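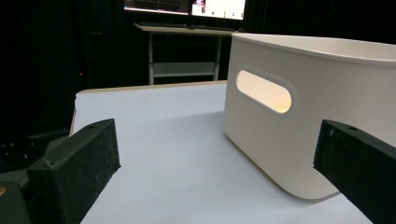

Jimo is a set of recordings of one small household chore, tidying pens into a box, made to find out how far a machine can be trusted with it. Most of what we read about home robots concerns folding shirts or loading a dishwasher. We wanted something plainer that still goes wrong in useful ways. A white bin on a white table is harder for a vision model than it sounds: the rim and the walls run into the tabletop, and the handle cutout in the side is sometimes the only clear landmark a policy has to go on.

Contents

The release holds 3,951 episodes. Each one has the gripper views, the head view, finger opening over time and a short text label. Over 2,000 episodes put markers into the bin; the rest take them out or move them about inside it. Failed attempts are kept and labelled as such.

Hardware

Both hands hold a Vetton gripper with printed fingers. The same fingers fit the Clalis arm we use for playback, so no retargeting of the jaws is needed. Wrist poses do need the offset given in calib.txt. Files from before June use the old offset and should be converted first.

Can a robot do it yet?

Partly. The baseline policy, Matar, copes well with a single marker lying in the open. Trouble starts with these cases:

1. Marker against an inner wall. One finger has to fit between barrel and plastic, and the policy tends to push down on the wall and shift the bin. A person tilts the wrist without thinking about it.

2. Markers side by side on the table. When they lie nearly parallel and close together, as the three with blue, purple and orange colouring do beside the bin, the policy often closes on two and drops both on the way over.

3. Reaching in while other markers are already in the bin. The jaws hide part of what is underneath, and the wrist view alone does not settle which marker is next.

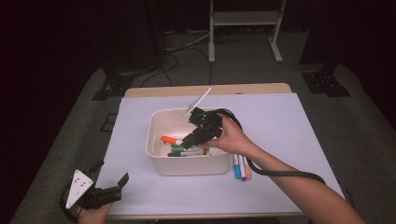

Known problems

- 17 episodes have a dropped head view for part of their length. They are listed in skip.txt.
- The cable crosses the sheet in many episodes. Colour-based segmentation sometimes takes it for a dark marker.
- Lighting hardly varies. Do not expect a model trained only on this to work in a sunny kitchen.
- Text labels were written by 2 people and their wording differs. Francine Wong uses "put in", Ginette Lachance uses "place". We have left both.

Use

Free for research and teaching. Please keep the split files as they are if you report numbers against Matar - the test bins differ in size from the training ones, and mixing them makes the task look easier than it is. Corrections to labels are welcome as pull requests, one episode per commit.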